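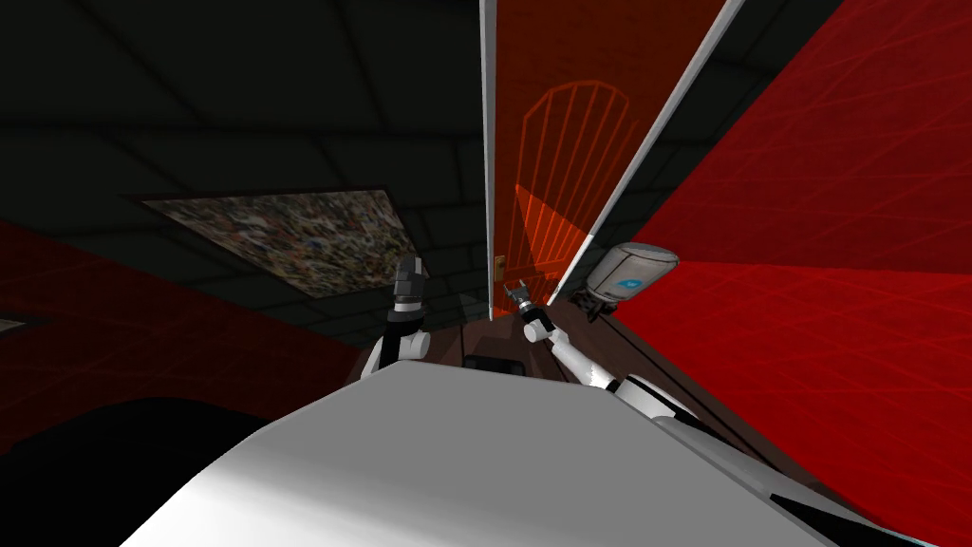 Parard Simulator: Open Day Notes and Booking

I run the equipment pages here at Gridurlow, and I get asked about Parard more than anything else we carry, so when Murín (the people who make it) opened their Mistdale office for a Saturday I got on the early train and went to play with it. What follows is partly the product page you came for and partly me going on about my day. Skip to the specs if you like!

What it is

Parard is practice software for two-armed robots. You get a simulated robot, a simulated room, and a set of household jobs to try, with doors being the big one this year. You drive the arms yourself with a pair of hand controllers, or you load your own control program and watch it have a go. Nothing real gets bumped, which was a relief to me personally.

How the demo went

They had two stations set up, and I headed for the one with the door task. It's an orange-red door with an arched pattern on it and a little brass-colored knob, and the walls around it are so red that I kept blinking for the first minute. The room colors get shuffled on purpose, so your program doesn't get too attached to one look. The ceiling panel with all the tiny speckled pictures comes out of the same shuffle. I loved it. Somebody behind me said it gave them a headache. Fair enough.

You look out over the robot's own white body, with an arm coming up on either side, and when the robot leans, the whole room leans with it. It took me a while to stop tilting my head. I parked the left arm pointing up out of the way (the staff suggest this for beginners) and did everything with the right. Getting the gripper close to the knob is easy. Getting the two fingers lined up so they close on it squarely is another matter, and my first 5 tries all slid off. Then it caught, the knob turned, and I made a noise I'm not proud of.

I also knocked over a canister in a later round. The reset button is big and right where you want it.

What's in the package

Parard desktop license, one seat
111 ready-made tasks, door tasks included
Room shuffler for wall, door and ceiling looks
Two hand controllers with a charging dock
Recording and playback of every run
Setup call with our support desk

What I liked

The playback. You can stop a run anywhere, back up a little and take over from that point, so one bad grab doesn't cost you the whole attempt. I also liked how fast it loads. We had a new room up before I'd finished putting my coffee down.

What I'd change

The controllers are a bit chunky for small hands, and mine were tired by lunch. The menus could use bigger type too. I passed both along and got a polite nod. Sound is pretty basic: there's a click for contact and that's your lot.

Will it run on my computer?

You'll want a recent desktop with a proper graphics card. The demo machines had 8 cores and seemed happy. It does start on a laptop, but shuffled rooms get choppy, and I wouldn't buy it with that in mind.

Try it yourself

Murín is holding another open day at Mistdale in October, doors at 10 in the morning, and sessions run around half an hour each. Door task slots go first. Use the booking form on this page and put Parard in the subject box. If you can't make the trip, ask us for a trial license and we'll set you up with the door room and a handful of the easier tasks. Controllers for trials go out on loan and have to come back in the same box, please, with the dock.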